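Subject: Re: [plotthorpe-kitchen] Brick wall behind the counter

On 1 February 2024 the Adwood list member wrote:

> We want to put the painted faux bricks behind our counter too. Are they hard to keep clean? And does tea leave marks on a white top?

Hello,

We have had such bricks in our tea corner at Satimham since September. The wall itself gives us little work. I go over it with a soft brush, and the lines between the bricks need a little more patience. Please plan the socket before you glue anything. Ours sits low, just above the counter, and I would now put it 5 cm higher.
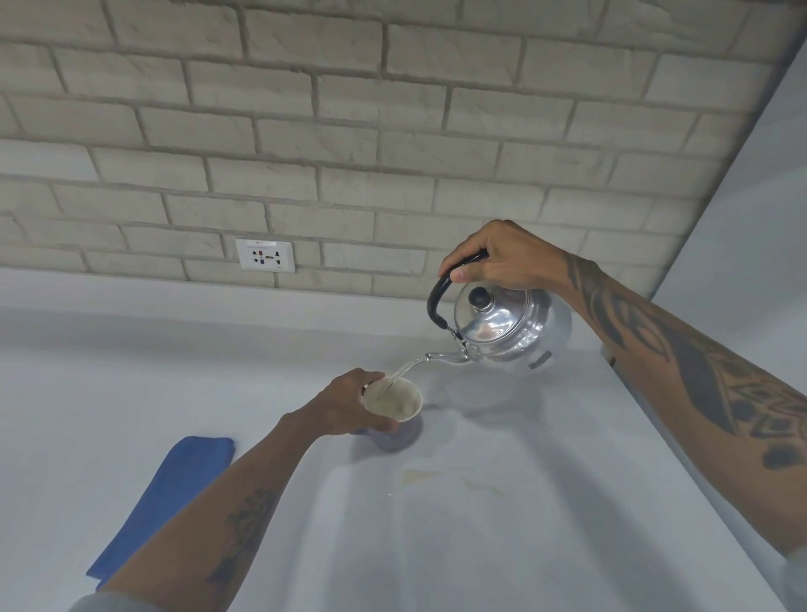 The white top is another matter. Tea dries on it very quickly and then you must rub. We keep a blue towel next to the kettle and wipe after each pouring, or we should. For old stains I use baking soda with a little water, leave it 5 minutes, and wipe it away with a damp cloth.

If you have not yet bought the top, maybe ask for a light gray one. The bricks will look good with it also.

I still have 32 spare bricks in a box, if you want to try the color at home first.

With kind regards,
Woldemariam
Satimham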